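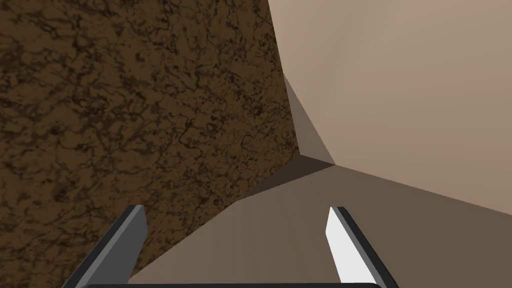 Granton's second line used to be the part of the game when coach Patricio Jara looked at the floor. Last winter it gave up more goals than it scored, and twice in October he split it up before the first intermission.

This season he has left it alone. Tariq Butt moved from the wing to centre, and the club has lost only a handful of games since the switch.

Butt, who grew up playing defence, wasn't keen at first. He hadn't taken a faceoff since peewee and lost most of them in the first month. Jara had him stay after practice and take 30 draws a night against whoever was still dressed, usually the backup goalie.

"He complained for a week," Jara says. "Then he started asking for more."

The change that matters most is in his own end. Butt comes back low, the way a defenceman would, and the wingers can leave the zone early. Against Vaven in the second game of the semifinal, that gave Granton two odd-man rushes in the third period and the winning goal on the second of them.

Vaven had the better of the series on paper. They skate four lines and play in a rink that holds 200 people on benches close enough to the glass to bang on it. Granton dresses 12 forwards when everyone can get off work, and for the third game they had nine.

"You get tired, so you keep your shifts short," Butt says. "Go hard, get off. It's not complicated."

His wife drives to the away games, nearly 60 kilometres each way for the closest one. She keeps the plus-minus in a school notebook, and Jara has been known to ask for it.

The final against Filik is a best-of-five and opens on the road. Filik have a big, patient defence and like to slow the game down along the boards. Jara says he won't change his lines for it. Practice is Tuesday at the usual time, and Butt plans to stay late for faceoffs.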